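Home Modules Handouts Reading Glossary Contact

Fruits, Flowers and Seeds
Handout 4: What is a fruit, really?

Welcome back! Last time we pulled flowers to pieces. Today we follow the same flowers forward a few weeks and ask what became of all those parts. I love this topic, because once you have the idea you will never walk past a greengrocer's in quite the same way.

Start with the ovary. In a flowering plant the seeds form inside it, and as they ripen the ovary wall swells, dries or hardens into the fruit wall, or pericarp. So a botanist's fruit is a ripened ovary, sometimes with other bits of the flower attached. Tomatoes, cucumbers, pea pods and acorns all count. Rhubarb doesn't (it's a leaf stalk, however much custard you put on it).

Main groups to know

Berry – fleshy all the way through, usually with several seeds. Tomato, grape, gooseberry. Bananas too!
Drupe – fleshy outside with a hard stone round the seed. Plum, cherry, olive.
Pome – the core is the true fruit and most of what we eat grew from the flower tube around it. Apple, pear, quince.
Dry, splitting – pods and capsules that open when ripe. Pea, poppy.
Dry, non-splitting – nuts, grains and the winged keys of ash and sycamore.

Strawberries fit none of these neatly. The red part is the swollen base of the flower, and each "pip" on the outside is a tiny dry fruit with one seed inside. Have a look with a hand lens, it's a lovely thing to see.

Superior and inferior ovaries

Check your drawings from Handout 3. If the petals and sepals join below the ovary, the ovary is superior; if they join above it, it is inferior. You can often tell which you have from the fruit alone. A tomato has its green sepals at the stalk end (superior). An apple has the shrivelled remains at the end opposite the stalk (inferior).

Practical for next time

We meet in the Merrick room. Bring one fruit, cut it lengthways and then a second one crossways, and draw both. Label stalk, pericarp, seeds and any leftover flower parts. The reference seed tray is number 198, on the shelf by the sink. Please put the lids back on the pots – the poppy seed gets everywhere.

Sepals are the part people forget to draw, and they are such good evidence. In many fruits they drop off early, in others they wither to a brown scrap, and in a few they stay and become part of the fruit's whole shape. The pomegranate is my favourite case: its crown is a short hollow tube ending in pointed, flared sepals, so the fruit still carries its flower's outline like a little star. Draw yours from the side first, then turn it and look straight into the opening for old stamens. 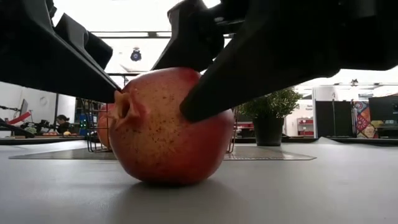
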